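**Sorting loose nuts into a divider box: by thread or by finish?**

Posted by Tomomi Nishimura, 2024-06-19

I have a mixed lot of nuts left over from two shelving jobs. Hex nuts in black and in silver, plus coupling nuts. I bought a plastic organizer with a hinged lid and clear dividers, and I can't settle on a layout. If I sort by finish, M6 and M8 end up together. If I sort by thread, each compartment holds both colors and I pick through it anyway. Some of the small ones also migrate under the dividers when the box is carried on its side. Is there a standard way to do this?

**Haruto Fukuda**

Thread first, always. Finish is visible at a glance and thread is not. An M6 and a 1/4-20 look the same in the hand, and the wrong one will start on the bolt and then bind after a turn or 2.

Procedure:

1. Check every nut on a known bolt. It should spin down with fingers only. Anything that binds goes in a separate cup.
2. Assign compartments by diameter, smallest at the hinge side, largest at the latch side.
3. Put coupling nuts in the longest compartment. They lie on their sides and waste space in a short one.
4. Split by finish only where you have more than 15 of a size.
5. Label the rim. Lid labels are unreadable with the lid folded back.

On migration: the gap under a removable divider is usually a divider that isn't seated. Press both ends down until they stop. If it still lifts, a strip of thin foam inside the lid holds everything in place - cut it to the inside of the lid and test that the latch still closes.

Work with the box open flat on a hard surface and the unsorted pile in front of the latch side.

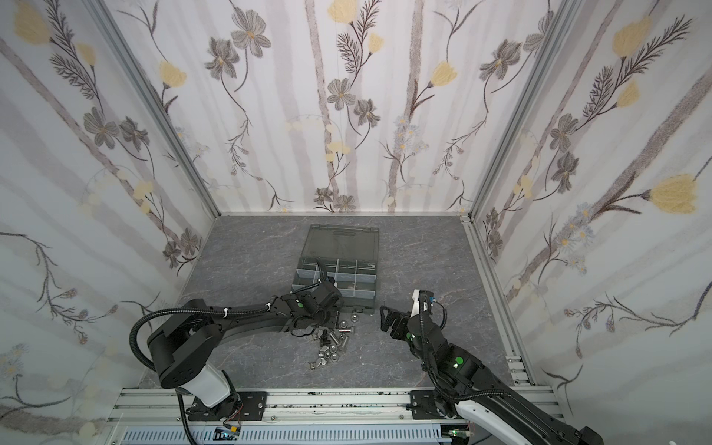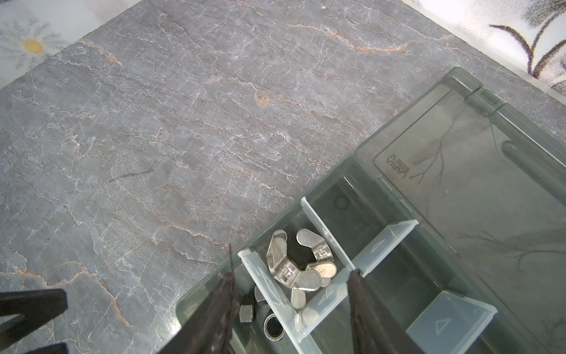
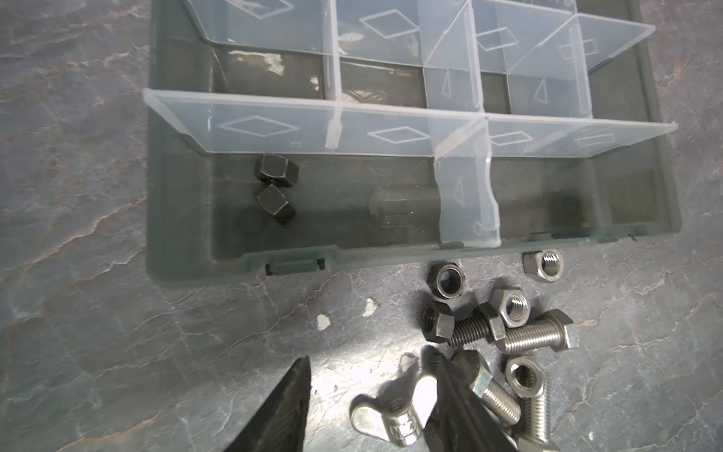

For the nuts that fail step 1, use a thread pitch gauge. Tondico sells one with metric and inch leaves on the same handle. If you only have a bolt assortment, try the inch sizes next. Whatever fits neither is damaged or an odd pitch, and I scrap it.

**Steinarsdóttir**

I just use jars. Had 64 nuts in one box in January and dropped it.

**setura1417**

Agree with thread first, disagree with step 4. Mixed finishes matter outdoors. Black oxide rusts fairly quickly in weather and zinc holds up longer, so I split those at any quantity. Also, don't put washers in with the nuts. They slide under the dividers before anything else does.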